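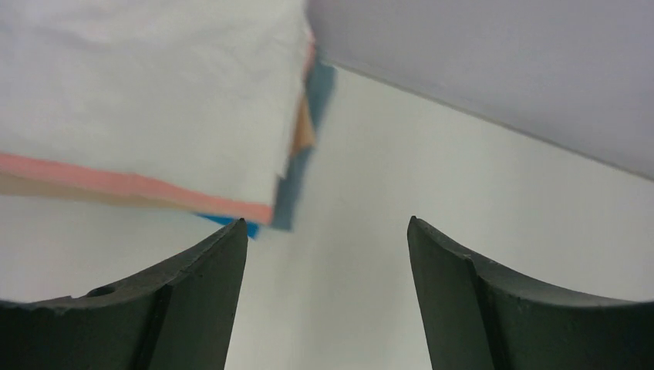 Wrist view, folding and stacking set. Fingers open, layered stack at upper left.

Workshop tips: recording folding and stacking examples at home

These notes cover recording demonstrations of flat, soft items (dish towels, napkins, paper sheets) for a policy that learns from examples. They assume a two-finger gripper with a wrist camera and an operator who guides it by hand or by leader arm. Last revised 7 April 2025.

Before recording

Wipe the fingers with a damp cloth and let them dry. Lint on the tips changes the grip more than scuffs do. Scuffed fingers are fine to use, but do not swap in a new pair halfway through a set. Finish the set, then change both fingers together.

Check the wrist view with the gripper fully open. Both tips should be visible, at close to the same height, with clear background between them. If one tip sits lower, reseat the camera mount before doing anything else.

Pick a plain wall or a plain sheet as the backdrop for the first set. Off-white works well with dark fingers. Add clutter in later sets, one change per set, and write the change in the log.

Choosing the items

Use items with different edge colors when the task involves a stack. With a white sheet over a blue one, the boundary is easy to find in the wrist view and easy to check when labeling. All-white stacks are harder and belong in the second half of the collection.

Iron nothing. Towels with ordinary wrinkles make better training material for a kitchen than pressed ones do.

Lighting

Turn off the lamp over the bench and use the ceiling light or window light through a blind. Even light keeps the color steady from one episode to the next. Lock exposure and white balance. On the Cluvine mount the lock is released whenever the cable is unplugged, so set it again each time.

Recording

Keep each episode to one action: pick, fold, place or release. Long episodes with several folds can be cut up afterward, but finding the cut points takes longer than recording them separately.

Start with the gripper open and hold still for 2 seconds. Do the same at the end. Approach the stack at a steady speed. Some blur along a moving edge is acceptable; blur over the whole view means the wrist is moving too fast.

Vary the starting position. A set in which the stack always begins on the left will teach the arm to look left. Trikby, our logging sheet, has a column for start position, and the simplest method is to fill it in before recording and follow it down the page.

Keep failed grasps. Tag them as failed and store them in the same folder. Delete an episode only if the camera dropped out or the operator stopped partway.

How many

For towels, 122 episodes gave a usable pick and an unreliable fold. The fold became steady at 800. Paper needed fewer for the pick, but the sheets had to be replaced often once the corners softened.

Storage

Name folders by item, backdrop and set number. Copy to a second drive at the end of each session. Wesico drives have held up; the older Maihi unit fills its buffer and drops frames past 65 minutes of continuous recording, so stop and restart before then.

Next revision in June, with a section on fitted sheets.

Engelbert Holzer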